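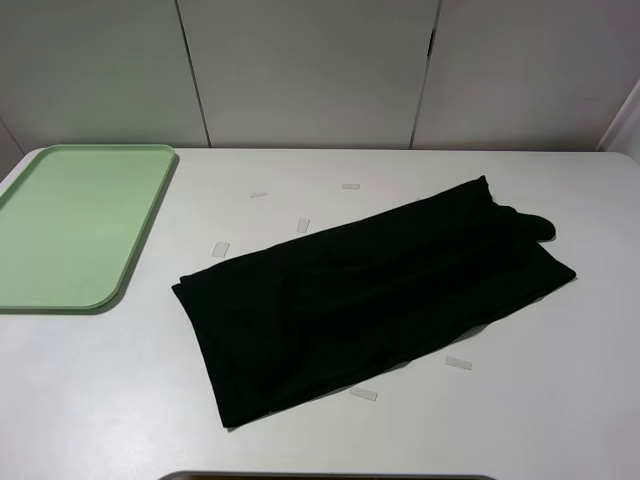 Last updated: September
Posted in Home Life, by the Akside house blogger
Search this site... Go

I have a grudge against folding black clothes, and I'm ready to make it public. Give me a striped shirt and I'm fine! Black pants, black tees, that black thing that might be a skirt (it's always inside out) take me twice as long, and I still can't find the seams.

When we moved to Waltlow I did my laundry at the kitchen table at 9 p.m. under one sad bulb, and I swear I folded the same leggings 5 times.

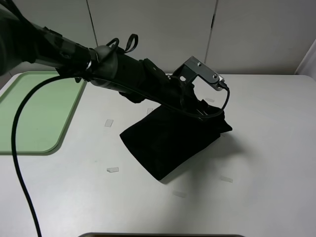 So my first opinion is that dark laundry needs a pale surface. I bought a white table at the Jaltham flea market, and it beats any folding board. You can see where the cloth stops, and half the fight is over. 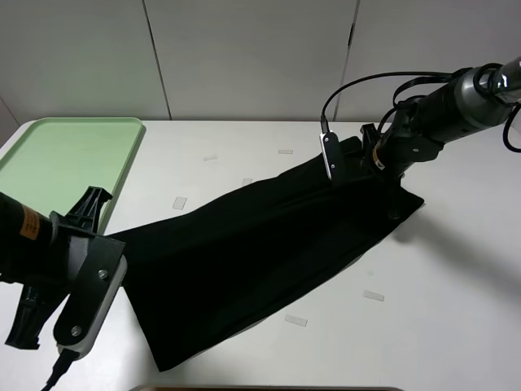
Black cloth pulled out over a white table, pale green tray behind.

My second opinion is less popular: stop chasing the perfect rectangle. My sister-in-law's Manríquez folding guide runs up to 200 pages, and I gave up at the chapter on corners.
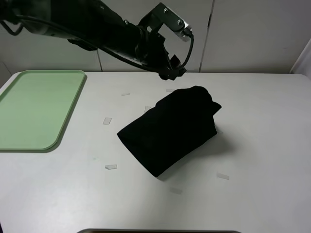
A fold only has to survive the trip to the drawer. I say this as someone whose drawers do close, mostly. Black fabric hides its creases anyway, so a lumpy mound with one little flap poking out the side doesn't bother me the way a lumpy white pillowcase would. I give it 2 tries, then it goes in with the others and I go make tea.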